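Stevero Ships Paired Hand-Held Gripper Kit for Teams Tired of Teaching Robots the Long Way

AVINE – 05/07/2026 – Stevero today opened orders for the Pagano Pair, a kit of two hand-held grippers that lets people record everyday tasks with their own hands, in their own rooms, and hand the results to the people who train robot arms. No arm is included. Customers who already own an arm will be relieved, and customers who do not will find they have more shelf space than they expected.

The Pagano Pair is the company's second product for demonstration recording and the first it has been willing to sell to strangers. The earlier model, known in the catalog as the Pagano Single, went out to 22 partner sites and came back with a long list of remarks, most of them about cables. Stevero read the list. The new kit still has cables, but they now leave from the bottom of the grip and hang clear of the jaws, where they catch on sleeves far less often than they used to.

What is in the case

Each kit contains two grippers, left and right, with a wide-angle camera on each; a set of printed marker cubes with mounts; replacement soft finger pads; the cables; a folding stand; and a printed manual of 16 pages. The manual used to be longer. Early readers reported that they had skipped to the drawings, so the new edition is mostly drawings.

The fingers are soft, with a textured insert held in a smooth rim, and they are the part most likely to wear out. They can be swapped at the desk without sending the gripper back. Stevero tested the pads on mugs, zippers, spoons, paper bags and one very stubborn jar lid, and considers the jar lid a draw.

Marker cubes sit on top of the grippers so that the position of one tool can be worked out from the camera on the other. In practice this means two people can stand in the same room, each holding a gripper, and the recording software will keep track of who is where for as long as the cubes stay in view. If somebody turns around to answer a question, the software waits. It then asks for a short recovery motion, a slow figure eight that makes everyone look as if they are conducting a small and unpromising orchestra.

Recording, and the part after recording

Demonstrations are stored through Dreleck, the recording application that comes with the kit and runs on an ordinary laptop. Dreleck starts and stops takes from the trigger, marks the ones where tracking was lost, and sorts the rest by task name. Users choose the task names. The company gently suggests choosing something better than "test2_final_new," having met several hundred takes by that name during the trial.

Blurring of faces and screens is available at export and is turned on by default. Operators working in shared offices asked for this, and so did the people who share offices with them.

During the trial period, which began in November, partner sites recorded 1004 accepted demonstrations with early versions of the pair. The shortest task was pushing a drawer shut. The longest was packing a lunch, which one site repeated until the sandwich was no longer fit for its original purpose.

"We wanted a tool that a person could pick up at a desk and use before the coffee got cold," the company said in a statement. "On a good day, that is how it goes. On a bad day there is a firmware update, and we recommend a lid for the coffee."

Setup without a lab

The kit is meant for rooms that were not designed for it. It needs a power outlet, a table and enough floor for two people to stand without bumping elbows. Overhead lights are fine as they are. Direct sun on the marker cubes is less fine, and the manual devotes an entire drawing to closing the blinds.

Calibration is done with the grippers held facing each other while Dreleck counts down. It should be repeated after a drop. The grippers are built to survive a fall from table height onto a wooden floor. Stevero did not set out to test this, but the opportunity came up.

Known limits

The Pagano Pair does not measure grip force. It does not like mirrors, glass tables or highly polished kettles. Left-handed users can swap the roles of the two grippers in the settings, under a menu that has been moved twice and will, the company promises, now stay put. Wireless operation is planned for a later version and has no date. The sales team has been asked to stop giving it one.

Availability

Orders are open now through the Stevero store. The first batch is limited to 275 kits, with shipping in the order received. Owners of the Pagano Single can buy one matching gripper and a cube mount in place of the full kit, and existing recordings will open in the new version of Dreleck without conversion. Spare pads are sold in packs of four. Schools and nonprofit labs may ask for a loan kit through the same page, and should allow extra time for the form.

About Stevero

Stevero makes hand-held tools for recording physical tasks. It is based in Avine, above a shop that sells lamps. Press requests, loan units and polite complaints about cables can be sent through the contact page.
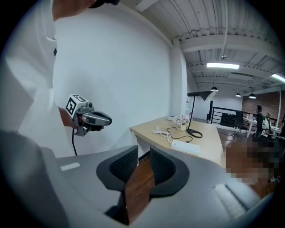

Hand-held grippers in use in an office, one fitted with its marker cube.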